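Tema 7. Limpieza y desinfección de superficies e instrumental

Asignatura: Higiene en centros de trabajo
Profesora: Lurdes Coelho

7.1 Conceptos previos
Limpiar es retirar la suciedad visible y la materia orgánica. Desinfectar es reducir el número de microorganismos hasta un nivel aceptable. Un desinfectante aplicado sobre restos orgánicos pierde buena parte de su eficacia, por lo que la limpieza va siempre primero.

7.2 Factores que influyen
Concentración del producto, tiempo de contacto, temperatura del agua y estado de la superficie. Las rayaduras y las juntas abiertas retienen suciedad y dificultan el aclarado.

7.3 Materiales
El acero inoxidable resiste bien los detergentes neutros y los alcalinos suaves. Con la lejía hay que aclarar pronto: el cloro puede picar el metal. La madera sin tratar es porosa y no se recomienda en zonas de preparación.

7.4 Orden de trabajo
De arriba abajo y de lo más limpio a lo más sucio. Las bandejas se lavan, se aclaran, se desinfectan y se dejan escurrir antes de guardarlas.

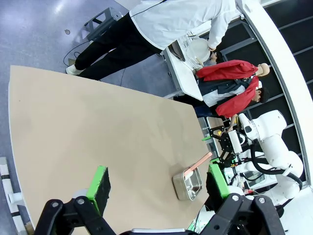

Figura 2. Bandeja rectangular de acero inoxidable, de bordes redondeados, sobre una mesa de superficie lisa.

Los bordes redondeados se limpian mejor que los ángulos rectos, donde se acumulan residuos.

Para la próxima clase: leer el apartado 7.5 (registros de limpieza) y traer hecha la ficha 2.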